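Visual odometry drifts when gripper is close to the table
Posted in Perception and Tracking

Menaka Bhuiyan

Hello all. I record demonstrations with a hand-held gripper and recover the camera path afterwards with Teltetti, version 2. When I move at normal height the path is good. When I come down near the table and stay there, the path begins to slide sideways, sometimes 4 cm before I lift again. The log says 1,097 features are tracked in the worst part, so I do not understand why it would fail with so many. I did the calibration two times and the result is the same.

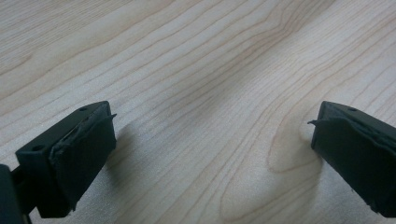

My feature settings are the default ones, with the limit raised from 300 because I thought more points would help. I did not set any mask. The table is pale wood with long wavy grain, and the two fingers are always in view at the sides, also their shadows. Is it better to change the detector, or should I trust the IMU more at low height? I would prefer not to record everything again.

Emiliano Quiroga

Had the same with Drorker. Put stickers on the table, problem gone.

Marjorie Horrocks

Stickers will help new recordings, but Menaka wants to save the old ones, so I would try the mask first. The fingers move together with the camera. Every point found on them tells the solver "I am not moving", and when the table gives weak points, these can win. Look at the edges also: the pads have small flaps peeling at the corners, and a detector likes a sharp little tip like that very much. Draw the mask wider than the finger, so it covers the flap and the darkest part of the shadow.

Second thing is the grain. Long parallel lines are good in one direction only. A patch can slide along the line and still match. Please plot the drift direction over one image — if it follows the grain, you have found your reason. Then raise the minimum corner score and accept fewer points. I would touch the IMU weight last.

Menaka Bhuiyan

Thank you Marjorie. With the mask alone the drift is less than half. I will plot the direction tonight and write the result.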